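**Budget for a second bin picking cell: new gripper or new arm first?**

**mossgate_tom**
Posted 26/02/2019

We have one cell running mixed item picking out of metal bins and I've been asked to put together a plan for a second. The money for May is fixed. I can either buy a used arm now and live with a cheap gripper, or buy the good gripper now, move it onto the arm we already have, and wait for the next budget to get the second arm.

Quotes so far:
- Pedach: used arm with controller, refurbished, includes cables
- Bruren: two finger gripper, soft tips extra
- Workneh: same class of gripper, longer lead time, tips included

Which would you buy first?

**plategirder**

Arm first. Used arms come and go and the one you want won't be there later. Grippers you can order any time.

**kettle_nine**

Disagree. If your current gripper misses half the items, a second arm gives you twice the misses. What are you picking?

**mossgate_tom**

Toys, brushes, kitchen stuff. Soft things and hard things in the same bin. Nothing heavy.

**kettle_nine**

Then gripper first. Small flat parts against a wall are a finger problem. No arm will fix that.

**plategirder**

It could be a bin problem. We had straight walls and changed to flared ones and it helped more than any finger we tried. Bins are cheap. Has anybody priced the bins in this plan?

**mossgate_tom**

No. We already have 2 and I was going to use those.

**r_dunnock**

Check what Pedach means by "includes cables". We bought from them and it covered the controller cables only. Everything for the gripper was ours to sort out, and the cable set plus the bracket to hold it came to 364 that I had not budgeted. I had to go back and ask for it, which was not a fun email.

Also ask for the hours on the arm and the date of the last grease change. They will send it if you ask.

**mossgate_tom**

Thanks, I'll ask. How do you run the gripper cables? Ours go outside the arm.

**r_dunnock**

Outside too. Leave enough slack at the wrist or you will be buying them again. Put a spare set in the budget from the start.

**plategirder**

Spare set for a cell that doesn't exist yet? Put it in next year.

**r_dunnock**

Lead time on ours was long. I'd rather have them on the shelf.

**ohmwright**

Don't forget the table. On the Brinus cell we spent all the money on the robot and then had to find some 800 more for a proper frame and fixtures. Until then we were clamping things to a bench.

**mossgate_tom**

We're still at the clamp stage. KUKA arm, wood top, bins one behind the other, acrylic sheet next to them with the paper still on.
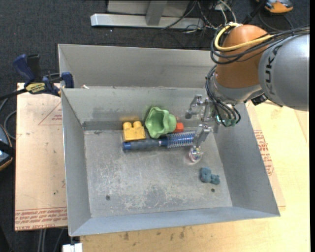 I had put zero down for fixtures in the second cell, so I'll add a line for it. The clamps can stay on cell one for now. My boss wants the whole thing on one page, so I may lump fixtures, cables and bins together.

**kettle_nine**

Keep them as separate lines. If you lump them, the lump gets cut.

Do you have a price for fingertips by themselves? Soft tips wear out and Bruren charges for them as a pair. Over a year that could make Workneh the cheaper one.

**mossgate_tom**

Only have the Bruren price for the first pair. Will ask for replacements from both.

**plategirder**

I still say arm first, but get the cable thing from Pedach in writing.

**mossgate_tom**

Leaning toward gripper first at the moment. If Pedach will hold the arm with a deposit I might switch. I'll post the numbers when I have them.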